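Reorganising the breakfast end of the worktop

The flat in Stotarstead has one long run of worktop and a single double socket at the useful end of it, so everything with a plug lives there whether it suits the space or not. 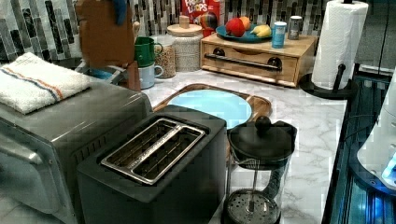
I spent most of Wednesday evening on it. The arrangement had been left alone for two years, and the only test it had ever passed was that everything fitted. Fitting is a low standard. I was moving the toaster to get at the bread, moving the coffee pot to get at the toaster, and wiping round all of it because lifting things took longer than wiping.

The method was simple. I wrote down each movement between walking into the kitchen and sitting down to eat, over several mornings, and then looked at which ones existed purely to get something out of the way. There were 6 of those. I had expected two.

The space

Usable depth is the constraint. The worktop is standard depth, but the tiles and grout at the back take a little off, and I don't like anything with a heating element closer to the wall than the handbook says. My toaster oven handbook asks for a gap of 80 mm at the rear. Handbooks differ on this and yours is the one to follow.

It also says to put nothing on top of the oven while it is on. There is usually a folded towel up there, because the top is flat and at hand height and I have not found a better place for it. The rule in this house is that the towel comes off before the dial is turned. I've considered a hook on the side of the wall unit. Kazue Hattori, who had this flat before me and still comes round for dinner, says she tried a hook in the same place and the cupboard door caught it every time. So the towel stays a manual step.

Electrical load

The toaster is rated at 900 W and the oven is a good deal more. On one double socket that is within limits, but only if nothing else is added through an adaptor. The kettle is therefore on the other side of the hob, on its own outlet. This is inconvenient for coffee, as the water has to be carried past the hob, and I have accepted it. I did look at swapping the kettle and the toaster. Crumbs next to the hob are worse than a short walk with a kettle.

The toaster

Two long slots running parallel. I prefer this to the square type for one reason, which is that I buy a bread that comes in wide oval slices and they go in lengthways without trimming. It stands with clear air above it, never under a shelf. The previous toaster had a short lever that stuck, and I used to unplug it and work the lever by hand. This one has given no trouble.

Crumb tray: weekly, unplugged, over the sink. I had been doing it monthly. The difference in smell is considerable.

The coffee pot

A French press needs very little space but it does need the handle to face the right way. With mine turned to the right I can pick it up without reaching across the toaster, and there's no hot metal near my wrist. I dry it and put it back with the plunger down. Storing it with the plunger up made it tall enough to knock when I reached for fruit, and I have bought one replacement glass already. Kiyoshi Nakajima at work stores his in pieces in a drawer, on the grounds that the mesh dries better. He is probably right about the mesh. I don't want to assemble anything before coffee.

I use a coarse grind. Grindden sells a hand grinder that a few readers have recommended, and I may get one when the current one wears out, but it shows no sign of doing so.

Board and plate

The wooden board lies flat behind the toaster and the press, with a plate on it ready for the toast. I argued with myself about this. A board stood on edge takes less space, but it falls over, and a flat board gives a surface for buttering that is already in the right place. The cost is that I lose that area of worktop permanently. In practice nothing else was using it.

One caution about wood: let it dry on both sides before laying it down. I left mine damp overnight once and it cupped slightly. It recovered after a few days standing up. I now oil it when it starts to look pale.

The drawer unit

This was the change that made the most difference. It is a small light wooden unit with one wide drawer and a bar handle, and it goes against the tiles at the back. I got it second-hand from Antoniuk, the house clearance shop by the station. The runners were stiff and a rub of candle wax fixed them.

The top of it takes the fruit plate. Fruit used to live in a deep bowl, and whatever was at the bottom of the bowl was forgotten until it leaked. A flat plate holds less, so I buy less and eat what is there. Bananas ripen the other fruit faster, and a proper arrangement would keep them apart. I don't have the room.

Cleaning the stone pattern

A marble pattern hides crumbs well and shows tea badly. I use warm water and a drop of washing-up liquid, then a dry cloth. I tried Clumex spray and it left a haze that took three rinses to shift, though I may have used too much.

Result

Of the unnecessary movements, two remain: the towel, and turning the plate so I can pick it up past the toaster. The gap between the toaster and the oven came out at 70 mm, which takes a hand and a cloth. I'd like a bit more. If the oven is ever replaced I will look for a narrower one, and I'll measure with the door open this time.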